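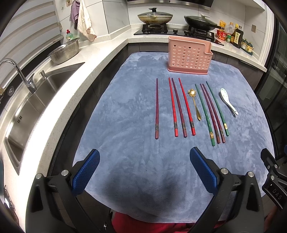 Oltmanns Introduces Nimari Utensil Basket and Revised Sorting Guide for Chopsticks and Small Flatware

7/2/25 — Oltmanns, a supplier of kitchen storage goods, today announced the Nimari utensil basket, a perforated plastic container for chopsticks, teaspoons and other narrow tableware. The basket will ship to retail accounts in August, together with a revised edition of the company's sorting guide.

Nimari is designed to stand on a counter or table. The front wall carries rows of round and oval openings for drainage and air movement. The upper rim steps down at one side, so that short items such as dessert spoons can be reached without lifting out the longer pieces. A slightly flared base gives the basket a wider footing than its body. The first production color is pink, with the base in a darker shade.

Opening size was the main design question. A chopstick tip is thin enough to pass through many standard drainer patterns, which leaves the stick hanging through the wall or floor of the holder. Oltmanns tested 294 chopsticks from household and restaurant sets against three hole patterns before choosing the current layout. The floor openings are narrower than those in the wall.

"Most utensil holders are laid out for forks and table knives," said Britta Lindemann, product manager at Oltmanns. "A chopstick is long, light and tapered. If the holder is too shallow it tips, and if the holes are too large it goes through. We worked from the tip diameter and built up the rest of the dimensions from there."

The sorting guide addresses mixed sets. Many households own chopsticks in several colors, bought at different times, with decorative bands that are similar but not identical. The guide recommends laying all pieces on a soft cloth with the tips facing the same way, then matching by shaft color first and band second. Faceted or twisted shafts are to be kept apart from plain ones, as the two feel different in the hand. Pieces without a partner go to one side until the full set has been checked.

Small decorative spoons, including those with flower-shaped bowls, are treated as a separate group. The guide advises drying them by hand before storage and placing them handle down on the low side of the basket. Chopsticks are also stored handle down. Lacquered and painted pieces should be fully dry before they go in.

"We used to get the same call every week about pairs that did not match," said Pascal Tiedemann, who heads customer service. "The new guide puts the matching step ahead of the storage step. The old one had it on the last page."

The first production run is 2,000 units, of which 1,630 have been allocated to existing retail accounts. The remainder will be sold directly by Oltmanns. Replacement bases will be available as a separate part. The sorting guide is packed with each basket and can be ordered free of charge by owners of earlier Oltmanns holders.

Availability

Nimari utensil basket, pink: August
Replacement base: August
Sorting guide, revised edition: available now on request

Retail accounts should send order changes to their regional representative before the end of the month. Sample units for trade review can be requested from the Oltmanns product office, attention Britta Lindemann.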